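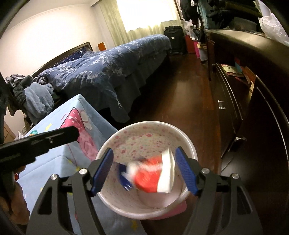
> 3월에 Jadmont 쪽으로 이사 왔는데 아직 입에 맞는 냉면집을 못 찾았어요.
> 육수 슴슴하고 면 너무 안 질긴 집 아시는 분 계실까요?
> 2명이 가서 만두까지 시킬 수 있으면 더 좋고요.

어머 이 질문 제가 기다리고 있었잖아요 ㅎㅎ Ekance 골목 안쪽에 있는 Drundeck 한번 가 보세요! 간판이 작아서 저는 첫날 그냥 지나쳤다가 되돌아왔어요. 육수는 정말 슴슴해요(처음엔 이게 뭐지 싶은데 집에 오면 자꾸 생각나는 그 맛). 면은 메밀 향이 꽤 나고 가위 없이도 뚝뚝 끊기고요.

만두는 접시로도 팔고 반 접시도 되니까 둘이 가서 반 접시 시키면 딱 맞아요. 자리가 30석밖에 없어서 점심때는 줄 설 각오 하셔야 하고, 저는 두 시 넘어서 가요. 235번 버스 종점에서 내려 시장 쪽으로 쭉 걸으시면 돼요.

다들 많이 가시는 Ackah는 저한테는 좀 달았어요. 비빔은 거기가 낫다는 말도 있던데 제가 비빔을 잘 안 먹어서 그건 모르겠네요. 혹시 드셔 보신 분 계시면 메일 주세요. 그리고 Drundeck은 겨울에도 냉면 하는지 아시는 분?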